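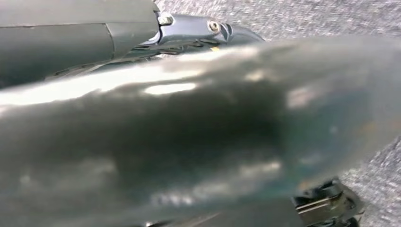

Minutes of the Julum Allotment and Garden Society, 29 July 2020

Reading time: 4 minutes

I said I'd do the minutes this time as our usual minute-taker was stuck at work, so apologies if these ramble a bit. I had a cup of tea in one hand for most of it and my handwriting is dreadful at the best of times.

We met outside by the top gate, chairs well spread out, and started late as people were still locking up sheds. Good turnout, lovely evening, far too many midges. Apologies had come in from plots on the lower side and from our seed rep.

Last meeting

We last met in February, which feels like a different century! I read those minutes out as fast as I could. One correction: the broken hinge was on the bottom gate and not the top one. Agreed with that change. The hinge has since been mended and I'm told it no longer screams.

Water

This took up most of the evening, as I think we all knew it would. The long dry spell in spring meant the tanks by the lower path kept running out before teatime, and there was some grumbling (fair grumbling, I thought) that people at the end of the pipe get a trickle while the rest of us are happily filling cans. I'm at the happy end so I kept fairly quiet.

Two quotes have come in for a new tank and pipework. Valtonen want £600, fitted, with the old tank taken away. Bandik came in cheaper on paper but theirs didn't include any digging, and the ground down there is solid clay with half a greenhouse buried in it. We went back and forth. Somebody suggested we dig the trench ourselves over a weekend and there was a very long silence.

Show of hands: Valtonen it is, so long as they can do it before the autumn. I'm to ring them and ask for a date, and also ask whether the lid locks, as we've had a hedgehog in the old one (rescued, cross, fine).

Until then, cans only between noon and six please, no hosepipes. And if you find a tap dripping, turn it off, even if it isn't yours!

Money

We have £196 in the everyday account after paying for the skip. The tank will come out of the savings, which can stand it, though it does rather clear us out. Rents stay as they are for next year. There was a proposal to put the key deposit up to £20 as the new keys cost more to cut, and this was carried with two against. If you already have a key you don't owe anything, so please don't come after me on the path about it.

The waiting list

It's up to 50 names, the longest I can remember. Everyone wanted to grow their own potatoes this spring, it seems. We talked about splitting the big plots as they come free, so more people get a go. I was for it. Others felt a half plot is hardly worth the walk once you've put a shed on it, and I could see that too. We settled on offering the next free plot as two halves and seeing how it goes, then talking again at the next meeting.

The plot by the railway fence has had no one on it since winter and the bindweed is coming through next door. A letter will go out this week. It'll be a kind one, as people have had a rotten year and may just need a hand or a bit more time.

Blight

Yes, it's here. Three plots so far, all at the lower end. Cut off the tops, bag them and take them home or to the tip, and please don't put them on the shared heap. I know it hurts. Anyone growing a resistant sort was asked how they're doing and the answer was "smugly". Tomatoes under cover look all right for now.

Summer show

No show this year. We did go round the houses on whether it could be done outdoors with the tables apart, but the hall won't be open and the tea urn lives in the hall, and I don't think any of us fancied judging onions from across a field. We may do a swap table by the gate instead: leave what you've got too many of, take what you like. Courgettes to be limited to two per person per day. That was meant as a joke and was then voted through.

Compost order

The Clirnelon compost will be ordered in bulk again. Put your name and how many bags on the sheet in the shed by the end of next week. Last time we had bags left over that nobody would own up to, so it's pay first this year. A few people said last year's was on the twiggy side. I found it fine once sieved, but I'll pass it on when I order.

Any other business

Bonfires: not before dusk, and have a look which way the wind's blowing. The washing lines behind the bottom hedge have had enough.

The blue wheelbarrow is missing from the shed. If you've borrowed it, just bring it back, no questions.

A pair of reading glasses and one left-hand glove have been found on the bench. I've hung them on the nail inside the shed door.

Bees: two people have asked about keeping a hive. We ran out of light, so that goes to the top of the list for next time. Date to be put up on the noticeboard once I know when the tank's going in.

Last updated: 29 July, after two corrections to the bonfire bit

Contact: see the shed noticeboard | © Julum Allotment and Garden Society | Back to top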